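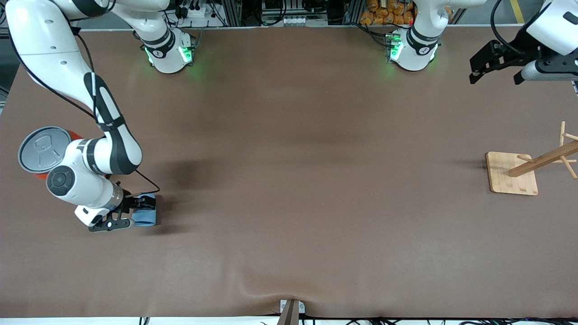

Two white robot arms at a cloth-covered table.

Geese over Nastelholm: an autumn open day on the marsh

The bus from Molosance stops at the end of the sea wall and goes no further. From there it is a walk along the top of the bank to the reserve at Nastelholm, with ploughed fields on one side and mud on the other. The tide was well out when we set off, and most of the waders were too distant to name without a telescope. A few redshank were feeding in the ditch by the path and flew off calling as we came near.

Nastelholm opens to the public all year, but the ringing hut and the northern bank are normally closed. Once each October the reserve opens both. Entry is free and there is no booking, though the guided walk to the northern bank takes only 200 people over the course of the day, and the early places had gone by the time we reached the gate. We were given a slip for the afternoon walk and spent the morning in the hides.

The first hide looks over a shallow lagoon with two shingle islands. Teal and wigeon were asleep along the near edge, with a single pintail among them. The second, known as the Szénási hide, is newer and stands on higher ground beside the reedbed. Its windows are large and set low enough for children to see out. Bearded tits could be heard for most of the time we were there and were seen once, when a pair crossed a gap in the reeds. A marsh harrier went over twice and put up the lapwings each time.

The ringing hut is a small timber building behind the car park. The nets had been open since dawn, and by mid-morning the catch was slowing down as the wind got up. Visitors stand behind a rope and watch through a hatch while each bird is weighed, measured and let go. Goldcrests made up much of what we saw, along with some robins and a redwing. A board on the wall gave the season's total as 362 birds, a poor figure by the standards of the place. The wet weeks in September had kept the nets closed.

Lunch was soup and bread in the visitor room. The display there covers the history of the bank, which has been breached more than once, and has a good map showing where the old salt pans were. There is also a panel on Rikimine, a bay reserve that has been paired with Nastelholm for eight years. The two exchange count records and, in most winters, a warden. The panel's photographs of whooper swans on sea ice were the best thing in the room.

The afternoon walk left at half past two. It is 8 kilometres there and back, flat but muddy, and boots are needed. The guide set a steady pace and stopped at three places to look over the saltings. Brent geese were feeding close to the bank at the second stop, and further out there were curlew and a large flock of golden plover that never settled for long. It was cold out there and there is no shelter at all beyond the sluice.

Pink-footed geese began to come in from the fields soon after five. The first were small groups, high up and hard to find against the cloud. The bigger skeins followed over the next half hour, breaking up as they dropped on to the mud. The light was poor for photographs by then and most people put their cameras away and watched. We walked back in the dusk with the noise of the roost behind us.

The last bus to Molosance leaves the sea wall at ten to seven. Anyone taking the afternoon walk should keep an eye on the time, as the next one is in the morning. The café at the bus station was still open when we got in.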